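From: Corrado Vitale
To: paving-maintenance list
Date: 10/02/2024
Subject: Re: Joint sealant, hot-pour or silicone for pedestrian slabs

On the Closby job, the Ladefoged office wrote:

> We have a long pedestrian approach in unreinforced slabs, no vehicles
> except a sweeper. The existing sealant has let go of one face in most
> of the transverse joints. The contractor wants to rake out and refill
> with hot-pour because he has the kettle on hire anyway. The designer
> asked for silicone. Is there any reason to hold out for silicone on
> something that only carries feet? Also, does anyone still bother with
> backer rod in a joint this narrow?

I would hold out for silicone, but the material matters less than the groove. Most of the one-sided failures I get called to are adhesion failures on a face that was never cleaned. Raking takes out the bulk of the old product and leaves a film. Whatever goes in next bonds to the film.

What we did at Darnow, in order:

Cut the old material out with a plow, then re-saw both faces. The saw pass only needs to take off enough to show clean aggregate. Flush the slurry out right away. If it dries in the groove you will be sawing again.

Let the joint dry, then blast both faces, one pass per face with the nozzle angled at the wall. Blow out with oil-free air. Check the compressor by holding a white rag in front of the hose before you start and again after lunch.

Rod goes in the same day as the sealant. If it rains on installed rod, pull it and throw it out. Closed-cell rod doesn't soak much itself but it traps water under it.

On your second question, yes, use rod. Without it the sealant bonds to the bottom of the groove as well as the sides and tears when the slab moves. If the joint really is too narrow for rod, use bond-breaker tape, or widen the cut. We aim for a sealant depth of half the width and tool it slightly below the surface so that heels and the sweeper brush don't reach it.

Hot-pour on a walkway has one more problem, and that is tracking. It softens in full sun and goes indoors on shoes. Zuninden had that complaint within one summer. An approach with no shade on it is the worst place for it. 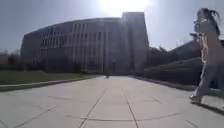
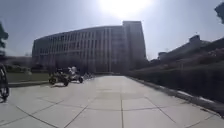 Approach walk toward the curved front, looking into the sun, both views.

On movement: work out the slab length before you pick a product. People quote the class of the sealant and forget to ask what the joint is going to do. Long slabs with a narrow saw cut will exceed the rated extension in a cold winter, however good the bond is. Measure joint width once in warm weather and once in November, at the same marks, and you will know more than the data sheet can tell you. We use two punched studs either side of the joint and a caliper.

Quantities, for anyone pricing this. Darnow was 700 meters of joint. We ordered 1000 meters of rod in two diameters and used nearly all of it, because the widths varied more than the survey said. We found 44 joints with spalled edges that needed patching before they could be sealed. Patch first and saw through the patch after it cures. Don't form the joint with a strip of foam and hope the edge comes out straight.

One question back to Ladefoged. Is the sealant failing on the same face each time? If it is always the downhill face, I would look at drainage under the slab before spending anything on top. Water coming up the joint will push off silicone as readily as anything else.

I can send the Darnow method sheet off-list. It is 2 pages and refers to a primer that has been discontinued, so check that line with your supplier.

Corrado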